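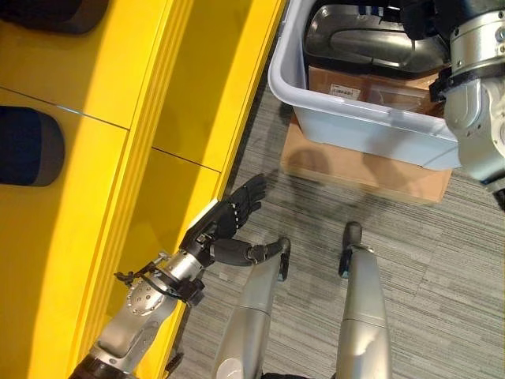 Figure 3. View from the robot's head camera at the yellow shelving, with the left hand near the front rail and the gray tub at right.

4.2 What the pickers did with their hands once the robot had some

The plan for the Kamata site was written before any of us had spent a full shift there, and it shows. It divided the work of the returns area into picking, checking and shelving, gave shelving to the robot, and left the other two to people. On the planning slide these were three boxes of equal width. On the floor, shelving was the part of the job during which pickers talked to each other, stretched, and found out which items were going to come back tomorrow for the same reason they had come back today. We had automated the coffee break.

Figure 3 gives a fair idea of the working space. The shelving and the tub sit on opposite sides of the robot, with a strip of carpet between them, and both arms have to be kept in mind at once. A person in the same spot turns at the waist and thinks about lunch. The carpet deserves a mention too. The area was fitted out as an office by a previous tenant, and the pickers had been asking for a hard floor for years. Several of them noted that the robot's arrival had prompted a survey of the carpet within the week, and that their knees had prompted nothing of the kind.

We logged 1,000 placements over the observation period. Of these, 421 involved some action by a picker beyond what the plan called for. The figure surprised the site management, who had been receiving a weekly report in which every item that ended up on a shelf was counted as a success for the robot. Our field notes tell it differently. Pickers moved tubs closer, turned boxes so that the label faced up, took soft items out of the queue altogether, and now and then put a thing on the shelf themselves while the robot was still considering the matter. All of this was done quickly and without comment, and none of it had a code in the Candik task system. Work without a code is, for reporting purposes, leisure.

The pickers had a word for it, "tidying ahead," and they had opinions about who was good at it. Skill at tidying ahead meant knowing which shapes the hand would manage and which it would fuss over. Rounded, soft things were generally held to be trouble. So was anything nested under something else in a tub, and pickers who packed tubs upstream began to lay items side by side where they had once stacked them. This made the tubs emptier and increased the number of tubs, which created a fresh shortage of tubs. A request for more was filed in March and was still open when we left.

Responses to the change were mixed, and mixed within the same person. Renji Kobori, who had worked the returns area longer than anyone else on his shift, told us he did not miss bending to the lower bays. He also said that he used to go home knowing what he had done that day. "Now I go home knowing what I prevented," he said. Asked whether that was worse, he said it was harder to explain to his wife. Other pickers were more cheerful. Two had moved to the checking bench, where they could sit, and regarded the whole project as a roundabout way of being issued a chair.

Supervision changed as well, though it did not appear in the plan at all. Before the trial, a shift lead walked the aisle and could see at a glance who was behind. During the trial, leads spent much of the shift at the Rovo dashboard, which displayed the robot's status in great detail and the pickers' status as a single green dot. A lead who wanted to know why the line had slowed had to get up and ask a picker, and the picker usually knew. We recorded very few cases where this conversation led to a note in the log – the form asked for a fault category, and "tub too full" was not among them. It was added on 25th June, under the heading "Operator error."

We do not read these findings as a case against the installation. Throughput was acceptable, reported back strain went down, and nobody we interviewed wanted the lower bays back. Our concern is with the accounting. A proposal to reduce picker hours in returns was circulated while we were on site, and it rested on the placement totals alone. Had it been adopted as written, it would have removed the people responsible for a large share of those totals. The proposal was withdrawn after a shift lead suggested trying it for one afternoon first.

Section 4.3 takes up the question of how tidying ahead was taught to new staff, who were told in their induction that there was nothing to learn.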